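씨른우드 공유주방 20일 다시 문 연다… 싱크대·상부장 교체 마무리

입력 06/09/2022 생활부

씨른우드(Cirnwood) 주민센터 1층 공유주방이 오는 20일 다시 문을 연다. 배관 누수로 사용이 중단된 지 석 달 만이다. 센터 측은 9일 "급수·배수 점검까지 마쳤고 남은 건 집기 정리 정도"라고 밝혔다.

공사는 주방설비업체 스카바르(Skavar)가 맡았다. 낡은 싱크대를 들어내고 2구짜리 스테인리스 싱크를 새로 앉혔다. 상부장도 바뀜. 예전 갈색 장 대신 파란색 유광 문짝이다. 총 공사비 1455만 원. 당초 예산 안에서 끝났다고 한다.

이용자들이 제일 많이 낸 민원은 조리대였다. 싱크 옆 공간이 좁아 그릇 하나 올려두기도 힘들다는 것. 이번에 싱크 위치를 옮기면서 물 쓰는 자리와 재료 두는 자리가 한 줄로 이어지게 됐다. 반죽반과 반찬반이 같은 날 겹칠 때마다 자리 다툼이 있었는데 이제는 좀 덜할 것으로 보인다. 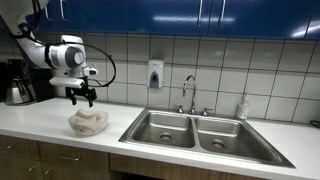
씨른우드 공유주방의 흰색 조리대와 2구 싱크. 파란 상부장 아래 벽은 옅은 색 타일로 마감돼 있다.

벽 타일은 물청소가 쉬운 제품으로 골랐다는게 업체 설명이다. 커피 도구는 조리대 구석 자리에 두기로 했다. 이용 신청자는 커피를 무료로 내려 마실수 있다. 원두는 각자 준비. 컵도 개인 컵을 가져와야 한다.

행주와 면보 관리 방식도 달라진다. 그동안은 쓴 행주를 싱크대에 걸어두고 가는 경우가 많아 냄새 민원이 이어졌다. 재개장 뒤에는 사용한 천을 조리대 위 그릇에 모아두면 센터가 저녁에 한꺼번에 세탁한다. 기름이 많이 묻은 것은 따로 담아야 함.

이용 시간은 오전 10시부터 오후 6시까지. 1회 이용은 최대 180분이며 뒷정리 시간도 여기에 포함된다. 정리가 안 된 채로 나가면 다음 달 예약이 제한될 수 있다. 음식물 쓰레기는 건물 뒤편 수거함에 직접 버려야 하고, 배수구에 국물이나 기름을 붓는 행위는 금지된다. 이번 누수도 기름때로 막힌 배관에서 시작됐다는 것이 점검 결과다.

예약은 지역생활 예약 서비스 지바르(Jivar)에서 받는다. 전화 예약은 당분간 병행. 6월 이용분은 이미 접수가 시작됐고 오전 시간대는 마감이 빠른 편이라고 센터 측은 전했다. 재개장 첫 주에는 이용료를 받지 않는다. 이후 요금은 공사 전과 같다.

첫 프로그램으로는 여름 김치 담그기가 잡혔다. 정원 10명, 재료비 별도. 절임용 대야와 칼은 센터가 빌려주지만 앞치마와 담아갈 통은 가져와야 한다. 신청이 몰리면 추첨으로 정한다.

한편 같은 건물 2층 음구니(Mnguni) 작은도서관은 공사 기간에도 정상 운영해 왔으며 운영 시간 변동은 없다. 건물 뒤 주차장은 주방 폐자재 반출이 끝나는 대로 전면 개방된다. 그전까지는 도로변 출입구 쪽 주차면만 이용 가능하다.

문의는 씨른우드 주민센터 1층 안내데스크.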